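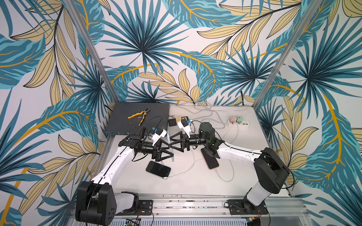
Charging cell, both arms at mid-table, switch at back left.

Posted January 23, 2018 by Silvia Slanina
Print | E-mail this page
Shares: 3

Equipment plan, charging cell. Continues the list from the last entry. Branislav wants one sheet he can sign, so I am splitting it into must buy, can wait, and not buying.

Must buy

Gripper fingers. The open triangular ones stay. Wororard quotes 14 days for a set and will not hold the price past the end of January. Order 6 sets. That covers both arms plus spares. Laurinda asked for softer pads on the inside faces. They are a separate line on the quote and can be dropped without affecting the rest.

Cable management for the wrist. The clips on the white link are adequate, but the run from the wrist back over the elbow has too much slack in it. Ľudovít priced a spiral sleeve and a hose with end fittings. Sleeve first. The hose needs a new bracket, and we have no drawing for one. 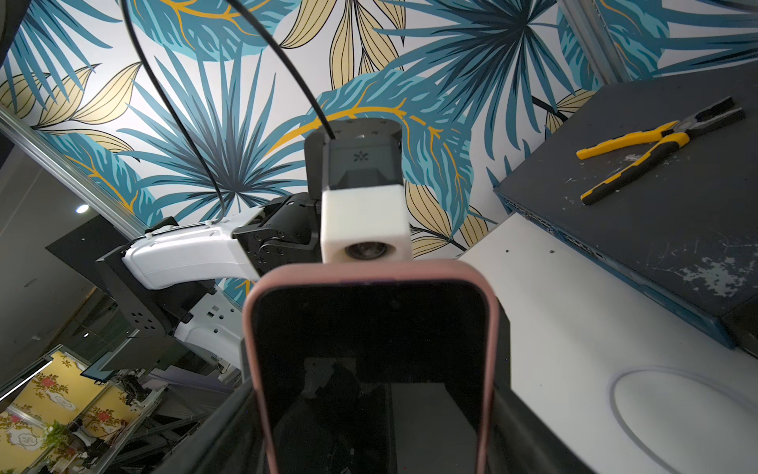 Do we need a second wrist camera on each arm to see the bottom edge of a phone while it is held?
Not for this budget. A better mounting angle should be tried first, and a bracket costs far less than a camera plus the extra input on the PC.

Dušan disagrees with the above and has a point about the lower end of the phone being hidden when the fingers hold it that far down. I told him to write up the bracket geometry and we will look at it before the next order. If the bracket fails, the second camera goes to the top of the "can wait" list. Keep the mounting holes either way.

Power. The strips are a mix of whatever was in the drawer, and so are the adapters. Fine for trying things, bad for repeating them. Proposal: one fixed strip screwed down along the back edge, one adapter type, labeled sockets. Yan stocks both parts. Small money, so put it through consumables. 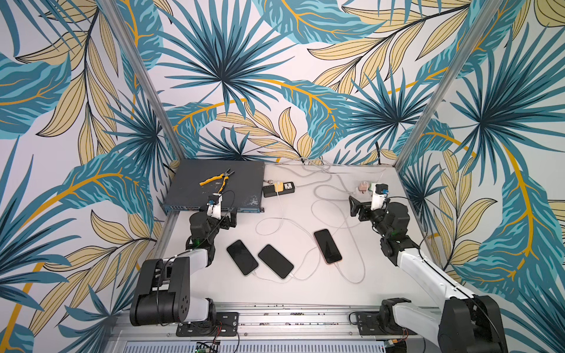
Three phones out, black strip in use, arms back over the switch and charger side.

Charging cables. White on a white table is a poor choice for the segmentation work. Get a dark set and a colored set in the same length and keep the white ones as the hard case. Note the connector type on the order form this time.

Can wait

Replacement switch. The present one works and its top serves as a shelf. A smaller unit under the table would free up the back left corner, and reach there matters once we start placing phones at the rear. Allel sent a price of 924 euros for the managed version, which we do not need. Ask for the plain one.

Rail extension. Jostuta can supply a longer section, but both base plates would have to come off and the calibration would be lost. Revisit when the arms are down for service anyway.

Not buying

Plain backdrop panels. The leaf print stays up on all sides. A cluttered background is useful to us and the panels would only need storing.

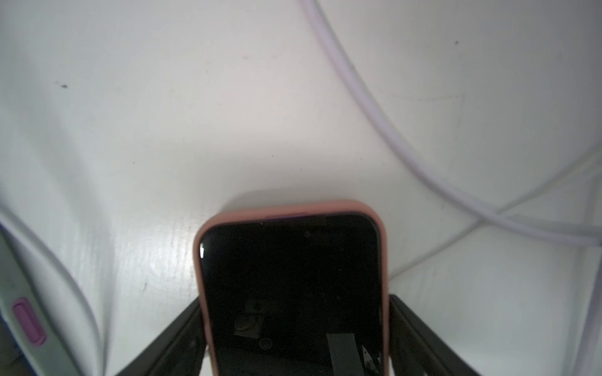
Pink case held in both fingers, mint-green case at lower left.

Cases. Add a few more in different finishes. Silicone grips well, so it tells us little about a bare glass back. Ľudovít suggests hard plastic and something with a ridge. Laurinda to choose. Avoid anything with a folding cover until the finger pads are settled.

Open items:
- Wororard: confirm that pads and fingers ship together. (me)
- Bracket sketch with dimensions. (Dušan)
- Allel: new quote, unmanaged switch. (Ľudovít)
- Which budget line takes the cases? Consumables is nearly used up. (Branislav)

Pliers go back in the tool drawer when the sleeve is on.

Comments (3)
E-mail | Print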